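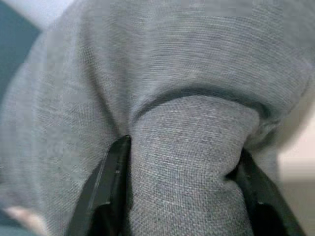
**Flood shelter in Campos, what can we send?**

My aunt was moved to the school in Campos after the river came over the wall in October. The radio says 3050 people left their homes. I want to send her a package from Pirkton, but I don't know if the road is open and what is allowed inside. Has somebody done this already?

*Delphine Pennington*

---

**Ignacio Robles**

The main road is still closed at the Brusberg bridge. Trucks go by the hill road, and it takes 45 minutes more. Write her full name and the name of the school on two sides of the box. The limit is 20 kilos for each box - mine was heavier and they sent me back. 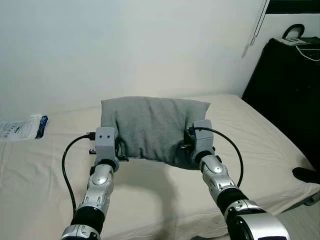
Food in glass is refused. Cans, soap and dry socks are accepted. The desk in Pirkton closes at 4 p.m., so please go early.

---

**Estíbaliz Barroso**

call the town hall, they know

---

**Patricio Sotomayor**

One correction to Ignacio: since yesterday the hill road is only for trucks with a permit. I paid 50 to a private driver and he had to turn around at Grenisar. Leave the box at the desk and keep the receipt.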